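Dieser Ordner enthält die Bestandsliste und die Fotos zur Kopfhörerausgabe im Medienraum Helholm. Die Liste wird von Hand gepflegt. Stand: November.

## Inhalt

- `bestand.csv` – eine Zeile pro Kopfhörer
- `ausgabe.csv` – Ausleihen und Rückgaben
- `fotos/` – Aufnahmen der Stücke auf dem Tisch
- `alt/` – Listen aus dem früheren Lager Kirnent, nicht mehr gepflegt

Die Bestandsliste hat zurzeit 295 Zeilen. In `ausgabe.csv` stehen fast 1000 Einträge, ein Teil davon aus Kirnent übernommen. Bei diesen fehlt oft das Feld `zustand`.

## Felder in bestand.csv

| Feld | Bedeutung |
|---|---|
| `nr` | laufende Nummer, wird nie neu vergeben |
| `farbe_1` | Farbe des Bügels |
| `farbe_2` | Farbe der Ohrmuscheln, leer, wenn gleich |
| `form` | `ohrumschliessend`, `aufliegend` oder `unklar` |
| `klappbar` | `ja`, `nein` oder `unklar` |
| `anbauteile` | z. B. Ohren, Mikrofonarm |
| `zustand` | 1 bis 3, siehe unten |
| `fach` | Regalfach in Helholm |

Farben werden klein und ohne Zusätze eingetragen. Also `braun`, kein `dunkelbraun` oder `schoko`. Zweifarbige Modelle bekommen beide Felder ausgefüllt. Steht in der alten Liste nur »bunt«, bleibt der Wert stehen, bis jemand das Stück in der Hand hatte.

Für `form` zählt, was man am Stück selbst feststellt. Vom Foto allein wird nichts nachgetragen, dann lieber `unklar`. 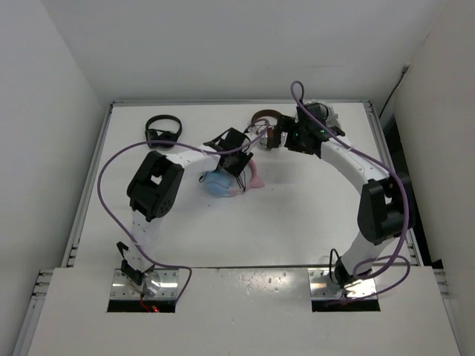

*Kopfhörer auf dem weißen Tisch: links außen ein schwarzer, mittig der rosa-hellblaue mit Katzenohr, weiter hinten ein brauner.*

Katzenohren gehören ins Feld `anbauteile`, Schreibweise `katzenohren`. In der Kirnent-Liste stehen sie teils unter `form`, das ist noch nicht überall bereinigt. Ein abgebrochenes Ohr wird unter `zustand` berücksichtigt und in der Ausgabeliste vermerkt.

## Zustand

- `1` – in Ordnung
- `2` – Gebrauchsspuren, wird weiter ausgegeben
- `3` – wird nicht ausgegeben, liegt in der Kiste Brito

Rissige Polster sind Zustand 2, solange sich nichts löst. Wackelkontakt ist immer 3. Die Kiste Brito steht unter dem Regal und wird zum Monatsende durchgesehen. Was repariert ist, kommt mit derselben Nummer zurück ins Fach.

## Ablegen im Regal

Klappbare Modelle werden zusammengeklappt abgelegt, Muscheln nach unten. Nicht klappbare kommen in die oberen Fächer, dort ist mehr Höhe. Pro Fach höchstens 3 Stück. Kabel locker legen und mit Klettband fassen, nicht um den Bügel wickeln.

Modelle mit Ohren oder anderen Aufsätzen liegen in den beiden Fächern ganz rechts. Bitte nichts darauf stapeln.

## Bekannte Lücken

- 2 Nummern aus Kirnent sind doppelt vergeben. Sie tragen vorläufig ein `k` am Ende.
- `klappbar` wurde erst nach dem Umzug eingeführt und ist bei älteren Zeilen leer. Leer heißt hier nicht `nein`.
- Die Fotos decken nur einen Teil des Bestands ab. Auf manchen liegen mehrere Stücke zusammen, eine Zuordnung zur `nr` gibt es dann nicht.

## Format

CSV mit Semikolon, UTF-8, erste Zeile mit Feldnamen. Beim Öffnen in einer Tabellenkalkulation die Spalte `nr` als Text einlesen, sonst gehen die führenden Nullen verloren.

## Nutzung

Liste und Fotos dürfen innerhalb von Ullgate frei verwendet werden. Bei Weitergabe nach außen bitte `ausgabe.csv` weglassen. Korrekturen direkt in der Datei eintragen und in der Änderungsnotiz die betroffene `nr` nennen.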